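Setting a Small Place on a White Table

A white tabletop shows every crumb and smear, so clean it before anything else comes out. Wipe from the back edge toward you with a damp cloth, then go over it again with a dry one. For stuck spots, leave the damp cloth on them for a minute and wipe again. Skip scouring powder — it dulls the finish.
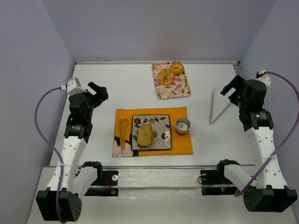

White tabletop with pale lavender walls on three sides.

Corners and edges hold the most dirt. Where a table meets a wall or a rail, wrap the cloth around a butter knife and run it along the joint. An old toothbrush works too. Brush toward the open side and pick up what comes out with the dry cloth.
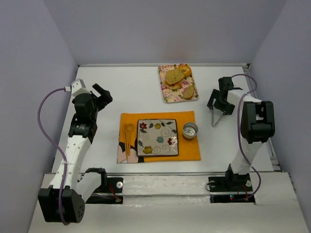

Metal rails at the far edge and down the right side.

Put the napkin down first. Fold it in half, press the crease with your palm, and fold again. Cotton holds a crease better if you iron it while it is slightly damp. Wooden forks and spoons can sit right on the cloth. Place the tray last, so you can still shift the napkin.
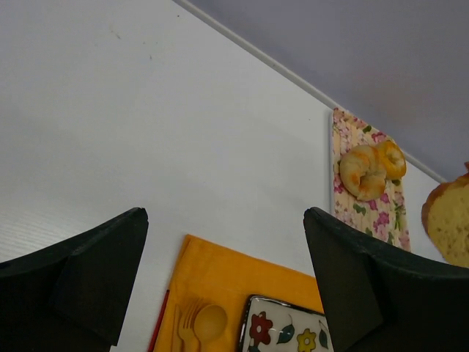 Mustard-orange napkin, wooden fork and spoon, flowered tray.

Wash wooden utensils by hand in warm soapy water and stand them up to dry. Never soak them. Rub in a little food-grade mineral oil when the wood looks gray or feels rough, leave it overnight, and wipe off the extra in the morning. Wash bright napkins in cold water the first few times — orange and red dyes can run.

Tips sent in by Tegwen Maddocks, Lougher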